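Pantry moths: what to do before winter

2019-09-12

We have had reports of pantry moths from several floors of Dasura House since May, and the contractor, Clodis, will be treating the bin store and the ground floor corridor this month. Individual kitchens are not part of the contract. With 245 flats in the building, treating all of them would cost far more than the £2,603 set aside for pest work this year, so most of the job falls to residents.

The adult moths are small, with grey wings that turn coppery towards the tips. They do not eat anything. The damage is done by the larvae, which live in flour, oats, rice, nuts, dried fruit, birdseed and dry pet food. A fine webbing in the corner of a bag is usually the first sign. Clothes moths are a different insect and none of this applies to them.

If you find webbing or larvae, put the whole packet in a bag, tie it and take it down to the outside bins the same day. Please do not use the chute. Then empty the cupboard completely, including the things that look fine, and vacuum the shelves, the screw holes and the gap where the back panel meets the sides. Orysia Stasiv on the fourth floor found hers behind the shelf brackets, after throwing out food twice – so take the shelves out if they lift. Wipe down with warm soapy water and let everything dry before restocking. Insect spray should not be used where food is kept.

Dry goods that show no sign of moths can be frozen for a week, which kills eggs you can't see. Spread this over a few weeks if your freezer is small.

Sticky traps are available from the office at £3.45 for a pack of 2. They attract male moths only, so they will tell you whether you still have a problem but won't clear it. Hang one near the food cupboard, away from the window, and write the date on it. Bradley Staniforth is keeping a list of affected flats for Clodis and would like to hear from you even if the moths have gone.

Residents who share the bulk order with Bohdan Nazarenko should note that the oats and red lentils will now be handed out in smaller bags, so that they can go straight into the freezer.
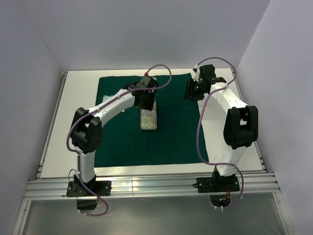 Paper and thin plastic packets are no barrier to the larvae, which can chew through both, so anything dry that you keep for more than a couple of weeks should be moved into something rigid that shuts tightly. Glass jars work well and so do tins. If you prefer plastic, go for a transparent container like the one standing on the green cloth, as you can check the contents for webbing without opening it. Wash old containers before refilling them, and don't top up new flour on old. Tamara Mykhailiuk has spare jars outside her door on the second floor – please take what you need and leave the box there.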